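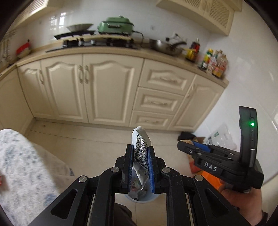
A crumpled wrapper and a round waste bin with packaging inside.

Wrappers, film and soft packaging in Lorcombe: your questions

What is the soft packaging collection?

It is a separate collection for the thin, flexible packaging that cannot go in the ordinary recycling bin. It is run by Prarnerix and covers all homes in Lorcombe, including flats. You fill a clear sack and put it out beside your recycling bin.

What can I put in the sack?

Crisp packets, biscuit and chocolate wrappers, bread bags, cereal box liners, frozen food bags, pasta and rice bags, the film lids from trays and yoghurt pots, carrier bags, bubble wrap, and the plastic wrapping from kitchen roll or multipacks of tins. Empty pet food pouches are fine once rinsed. So are coffee pouches.

What can't I put in it?

Cling film, nappies, wipes, plasters, medicine blister packs, plastic gloves, balloons, garden sacks and anything labelled compostable. Compostable bags look like ordinary plastic at the sorting hall and spoil the bale. Paper wrappers go in with paper and card if they are clean, or in general waste if they are greasy.

Is a shiny wrapper foil or plastic?

Scrunch it in your hand and let go. If it springs back, it is plastic film with a metal coating and goes in the clear sack. If it stays in a ball, it is probably foil and goes in the metals box. Some wrappers do a bit of both. Put those in the sack, where they will be picked out later if they have to be.

There is very small print all over the wrapper. Do I need to read it?

No. The recycling label is normally near the ingredients or on the back seam, but many packets say "don't recycle" only to mean that most councils don't take them at the kerb. Our list comes before the label. If an item is on the list above, we take it.

Does it have to be washed?

It needs to be empty and free of food. Shake out crumbs. Wipe or rinse anything that held meat, sauce or pet food, and let it dry before it goes in. A film of oil inside a crisp packet does not matter.

Should I flatten things or tie them up?

Leave everything loose. Please don't push small wrappers inside a larger packet, fold crisp packets into triangles or knot carrier bags. The sorting line blows light items upwards, and a tight parcel drops through with the rejects.

I throw wrappers in the bin in my bedroom or study. Can I sort them afterwards?

Yes. Most of what ends up in a small bin away from the kitchen is dry, so it is easy to tip out and sort on collection morning. Take out tissues, cotton wool and pencil sharpenings first. Gladys Huamán, who looks after our household advice line, suggests hanging a second bag from the same door handle, and several callers have told her they now do this.

Where do I get sacks?

A roll of 32 is delivered to every home in March. If you run out, tie an empty bread bag to the handle of your recycling bin and the crew will leave another roll. You can also pick them up from the library desk or the leisure centre on Han Street. There is no charge for the first two rolls in a year. Further rolls cost 40p each.

When is it collected?

Every two weeks, on the same day as your recycling. Sacks need to be out by 7am. Crews may come later than they did for the old rounds, up to 4pm on the hill streets, so please leave the sack where it is until then.

What if it is windy?

Half-empty sacks blow away. Tuck the sack under the lid of the recycling bin with the tied end sticking out, or keep it back until the next round. They don't weigh much and will not smell if the contents are clean.

I live in a flat. What do I do?

There are 58 shared bin stores in the town and all of them now have a purple-lidded container for soft packaging. Empty your sack into it and use the sack again, or drop the whole sack in. If the container is full, ring us with the name of the building. Please don't leave sacks on the floor of the store.

My sack was left behind. Why?

The crew should have put a tag on it saying what was wrong. The usual reasons are food, black bin bags or hard plastic such as bottles and trays. Take the item out and put the sack out again next time. If there was no tag, report it within two working days and we will come back for it.

Where does it all go?

Sacks are taken to the transfer station at Watik Lane, where they are opened and checked by hand. The material is baled and sent to a plant in the north of England. The cleaner film is made into refuse sacks and building membrane. Mixed and metal-coated film is harder to place, and most of ours currently goes into boards for fencing and outdoor furniture.

Is any of it burned?

Some is. Last year nine per cent of what we collected was too dirty or was the wrong material, and that went for energy recovery. We publish the figure each December.

Can schools and businesses join in?

Schools can, free of charge. Businesses need a trade agreement, even if they work from home and only produce a sack or two. Hwa-young Seo deals with both and can be reached through the number at the foot of this page. Allow three weeks for a container to be delivered.

Can I get help carrying my sack out?

If you already have an assisted collection, the crew will take the sack from the same spot as your bins. You don't need to apply again. New requests are made on the assisted collection form, which we can post to you in large print.

Contact us: Prarnerix household advice line, Lorcombe | © Prarnerix | Accessibility | Back to top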